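Archive Hardware Notes Contact
Blog > Hardware > Grippers

Two grippers, one bin

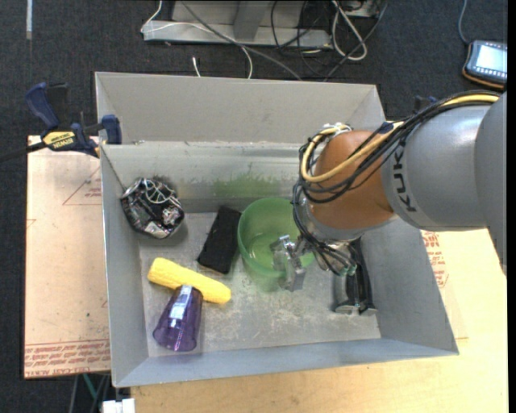
Is the Skindetti worth 600 dollars more than the Tolent? I don't think so, going by a single day of picking.

Each got five tries per object. The Skindetti won on the tumbler and lost on the bowl - thin rims still beat it. Rajitha Khondokar blames my approach angles. Maybe, but the brochure promised I wouldn't have to care about those. I'm keeping the Tolent on until May.

Recent posts
Stadeck controller, second look
Ó Conaill wrist mount
Cable routing again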